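Seite drucken | Artikel per E-Mail senden

Ein weiches Objekt greifen und in den Korb legen: Anleitung für neue Mitglieder der Robotik-AG

von Valeriano Collado, Juli 2020

Diese Anleitung habe ich für die Mitglieder geschrieben, die im Juni zu uns gekommen sind und den Arm noch nie allein bedient haben. Sie setzt voraus, dass Sie die Sicherheitseinweisung bei Eusebio Lorente schon gemacht haben. Das Programm heißt bei uns Niven, und die Aufgabe ist die erste Pflichtaufgabe für den Wettbewerb in Ninance: ein Objekt vom Tisch aufnehmen, über den Korb fahren, loslassen.

Was Sie brauchen

- den Arm mit dem Zweifingergreifer
- den geflochtenen Korb
- ein weiches Objekt aus der Kiste
- das Heft für das Protokoll

Schritt 1: Den Tisch vorbereiten

Stellen Sie den Korb auf die linke Hälfte des Tisches, die lange Seite parallel zur Wand. Zwischen Korb und Objekt soll viel freie Fläche bleiben. Ich habe am Anfang den Korb zu nahe gestellt, und der Arm hatte dann keinen Platz, um sich zu heben.

Schritt 2: Die Höhen eintragen

Öffnen Sie in Niven die Datei mit den Positionen. Dort tragen Sie zwei Werte ein. Die sichere Höhe beträgt bei uns 300 Millimeter über dem Tisch. Auf dieser Höhe fährt der Arm immer seitwärts. Die Greifhöhe beträgt 7 Millimeter. Verwechseln Sie bitte die beiden Zeilen nicht, das Programm warnt nicht davor.

Schritt 3: Über das Objekt fahren

Fahren Sie von Hand, mit langsamer Geschwindigkeit, bis der Greifer über dem Objekt steht. Öffnen Sie dann die Finger weit und senken Sie den Arm erst danach. Wenn man die Reihenfolge umdreht, drückt ein Finger auf das Objekt und schiebt es weg. Bei harten Würfeln ist das nur ärgerlich, bei weichen Objekten verändert sich auch die Form, und der nächste Versuch ist mit dem vorigen nicht mehr vergleichbar.

Prüfen Sie die Lage von der Seite und von vorne. Das Objekt muss zwischen den beiden Fingern liegen, und die Spitzen dürfen den Tisch nicht berühren.
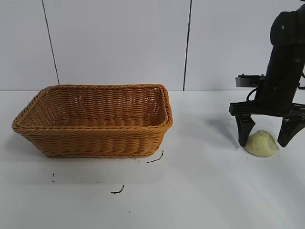
Speichern Sie jetzt die Position unter dem Namen »greifen_1«. Danach schließen Sie die Finger in kleinen Schritten. In unserer Gruppe ist der Wert 31 für die Kraft eine gute Wahl für den Anfang. Mit mehr Kraft wird das Objekt flach, mit weniger fällt es beim Heben heraus.

Schritt 4: Heben, fahren, loslassen

Heben Sie auf die sichere Höhe und warten Sie 3000 Millisekunden. Die Pause steht im Programm von Bermúdez, der diese Aufgabe vor uns gemacht hat, und ich rate, sie nicht zu löschen. Dann fahren Sie über die Mitte des Korbes, senken ein wenig und öffnen die Finger. Der Rand des Korbes ist dicker als der Rest, also bitte nicht zu früh senken.

Schreiben Sie jeden Versuch in das Heft, auch die schlechten.

Kommentare (3)

Monley: Danke für die Anleitung. Gilt der Wert 31 auch für die harten Würfel?

Valeriano Collado: Nein, für die Würfel steht ein eigener Wert vorne im Heft.

E. Lorente: Bitte bei Schritt 3 ergänzen, dass eine Hand immer am Not-Aus bleibt.

Diese Website verwendet Cookies. Mit der weiteren Nutzung stimmen Sie dem zu. OK | Mehr erfahren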